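4. Recording a hand task with the Flatent wrist kit

The brochure says the kit is ready in a minute. Allow 12 and don't plan a shift around anything shorter.

4.1 Put a strap on each wrist, tracker block on the upper side, markers showing. Sleeves go under the strap.

4.2 Let the small module hang on the inner side of the wrist. Run its cable away from the work. Wyss sells a clip for this; we have not found that it holds.

4.3 Start the recording, then pick up the work with both hands at normal speed.

CAUTION: Slow, careful demonstrations look good on playback and teach the arm to be slow.

4.4 For box handling, grip the short sides and keep the markers in view of the head camera while one box is over the other.
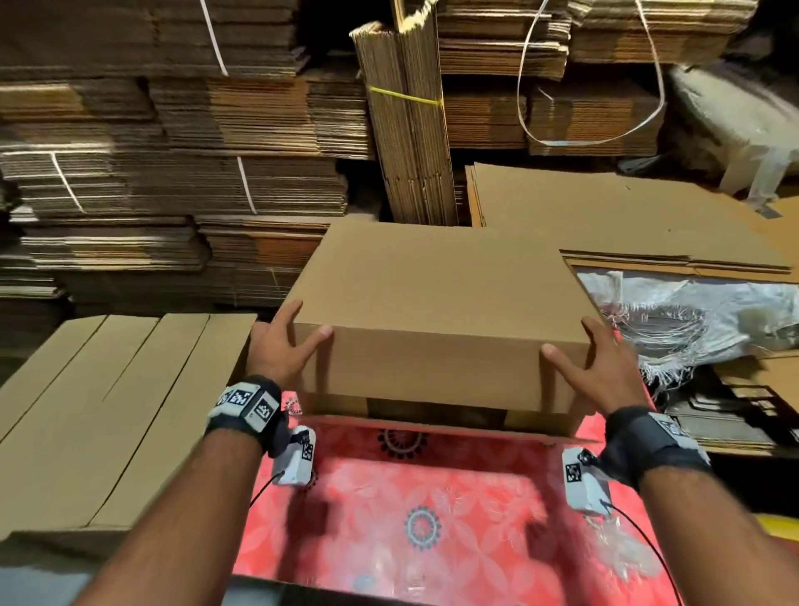
Gebhard Ammann disagrees with 4.4 and asked us to print it: at Vudcombe the grip was left up to each packer, and he says the recordings were no worse for it. We have seen his numbers but not his boxes. Until we do, the step stays.

4.5 Stop, save, and play back the first recording before making any more.

NOTE: The software gives each recording a quality score. A score of 98 means the markers were tracked. It does not mean the task was done right, and the sales sheet is vague on this point.

4.6 Repeat until you have 19 good recordings. Flatent calls this enough for one box size. Treat that as a claim to test on your own floor before you pay for the arm license (2740 per seat, updates extra).

If tracking drops out, go to section 6.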